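4.2 A mesa redonda e a toalha xadrez

Quando comecei a estudar como as pessoas põem a mesa para duas, eu achava que a toalha era detalhe. Não era, e confesso que demorei a aceitar! No levantamento da Cilico juntamos quase 3,000 registros de refeições pequenas, e a toalha aparecia o tempo todo nas conversas: quem tem mesa redonda reclama que o pano sobra, embola, puxa para um lado só. (Eu também reclamo, tenho uma assim em casa.)

Na Gallardo, onde fizemos as sessões de outubro, pedi a 12 participantes que arrumassem a louça do jeito que quisessem, sem modelo nenhum. Cada sessão durava 40 minutos, contando o café — e o café sempre passava da hora. A regra que eu tinha tirado do manual da Brullitz, de começar pelo centro e ir abrindo, quase não foi seguida. Muita gente preferiu partir da beirada, deixando a xícara mais perto de si e os pratos do outro lado, e defendia essa escolha com gosto.

É o arranjo que chamo aqui de "frente livre", com poucas peças e bastante pano à vista. 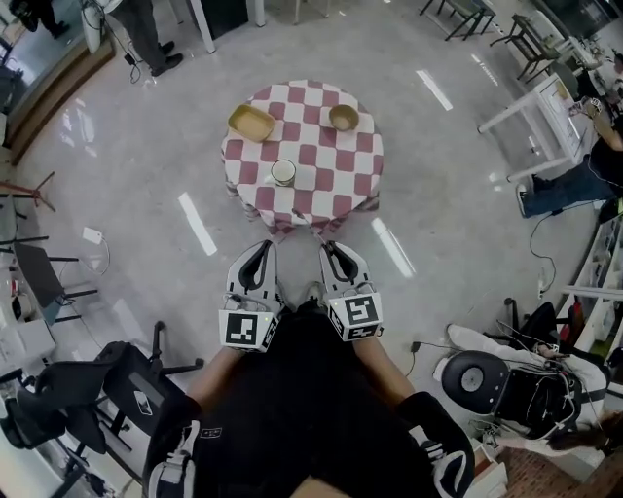

v. 2, n. 2, p. 40

Figura 3. Mesa redonda com toalha xadrez vermelha e branca: xícara branca de borda escura mais à frente, travessinha retangular e tigela redonda do lado oposto.

Reparem na barra da toalha, um pouco embolada na frente. Na tipologia Bovau isso contaria como falha de acabamento, mas eu discordo: numa mesa redonda o tecido precisa ir para algum lugar, e prefiro registrar a dobra como parte do arranjo. Volto às toalhas lisas na seção 4.3.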